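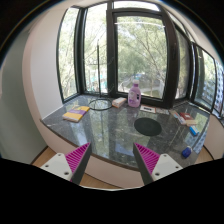

How a School or Library Buys a Robot
An explainer for readers aged 8 to 11

By Tudor Furtună, Brevach Learning Office
March

Why buying takes so long

When you buy a comic, you choose it, pay for it and take it home. Buying equipment for a whole building is a longer job. The money belongs to many people, and the machine may have to last for years. The people in charge must be able to show that they thought carefully before they spent it.

In Brevach, the public library wished to buy a small robot arm. The arm would tidy shelves and window ledges at the end of the day. It would pick up the things that readers leave behind and put them in a tray. The plan was led by Ivars Lapiņa, who looks after the library's equipment, and it took 7 months from the first meeting to the final order.

Step one: say what the job is

Before anyone looks at a robot, they must write down the job. This piece of writing is called a specification. It is a long word for a list of what the machine must be able to do.

A ledge in a window bay is a good place to begin. On one ledge there may be a yellow book with a purple band, a lavender bottle with a white pump cap, a flat white card, a black stand and a red and white box. A person can clear these away without much thought. A robot finds some of them far harder than others.

A book lying flat is wide and thin. A bottle is tall and can tip over. A card that lies flat on stone is one of the most difficult things of all, for there is almost no edge to take hold of. A thin stand may be knocked by the arm on its way to something else.

The first specification for Brevach said only, "The robot must tidy up." Mr Lapiņa sent it back. The second one named each kind of object, the heaviest thing to be lifted and the places where the robot would work. It also stated which things the robot must leave alone.

Step two: look at the place

The building matters as much as the machine. Planners visit the room and make notes about it. They ask questions such as these:

Is the surface straight or curved? A curved ledge is harder to follow than a straight one.

Is it shiny? Polished stone can reflect the windows and the trees outside. A robot that uses a camera may be confused by a reflection and take it for a real object.

How bright is the room? Big windows let in a great deal of light in the morning and much less in the late afternoon. The robot should be tested at both times.

Can the robot reach the back of the ledge without touching the glass?

Where will it be plugged in, and who will be walking past?

The answers can change the price. If there is no socket nearby, an electrician must be paid. If the arm has to reach further, a longer and more costly one may be needed.

Step three: choose the hand

The part of a robot that holds things is called a gripper. Many grippers have two fingers that close together, a little like your thumb and first finger. Some have pads on the inside. Pads with ridges, which are small raised lines, can help the fingers to hold an object firmly.

Fingers and pads are often sold separately from the arm, and this surprises people who are new to buying robots. Pads also wear down, in the same way as the soles of your shoes, and new ones must be bought. A careful planner puts spare pads in the budget from the first day.

Step four: make the budget

A budget is a plan for money. It shows how much there is and what it will be spent on. An equipment budget should have a line for each of the following:

— the machine
— the gripper and spare pads
— delivery and fitting
— lessons for the staff who will use it
— electricity
— repairs
— a small sum kept back for surprises

The Brevach library set aside 300 pounds a year for repairs and spare parts. It also kept back 1000 pounds for surprises. Some members of staff thought that the second sum was too large. It was partly used when the table beneath the arm had to be made stronger.

Here is a sum to try. If a library keeps 300 pounds each year for repairs, how much will it need for five years? Multiply 300 by five and you will have the answer, 1500 pounds. Costs that come back every year are called running costs, and they are easy to forget when everybody is excited about a new machine.

Step five: ask more than one seller

The library wrote to three sellers and asked each of them for a quote. A quote is a written price. Two of the sellers, Pavgate and Afolabi, answered in time and were invited to give a demonstration.

A fair demonstration uses the same objects and the same place for every seller. Uldis Liepiņa, who wrote the test, chose 26 everyday objects. Each robot was given the same amount of time. Mr Liepiņa marked a sheet each time an object was lifted, dropped or missed.

The cheaper robot did well with boxes and poorly with bottles. The other robot was slower but dropped less. The library then had to decide which of these mattered more. It looked again at its specification, where it had written that nothing should be spilled or broken, and it chose the slower robot.

Step six: plan for the people

A robot does not remove the need for staff. Someone must switch it on, check it, clean it and stop it if something goes wrong. In Brevach, Ott Sproģis was trained first and he then taught the evening team. His training was written into the budget, along with the hours he spent away from his usual desk.

Safety rules were agreed before the robot arrived. The arm may move only after the doors have closed to readers. There is a large stop button within easy reach, and all staff know where it is.

Words to know

Budget: a plan for money.
Demonstration: a chance to see a machine work before buying it.
Gripper: the part of a robot that takes hold of things.
Quote: a price written down by a seller.
Running costs: money that must be spent again and again to keep a machine working.
Specification: a list of what a machine must be able to do.

Something to do

Choose a shelf or a window ledge at home or at school. Write a list of the things on it and mark which ones you think a two-fingered gripper would find easy. Then write a specification of five lines for a robot that could tidy it. Ask a friend to read your lines and look for anything you have left out.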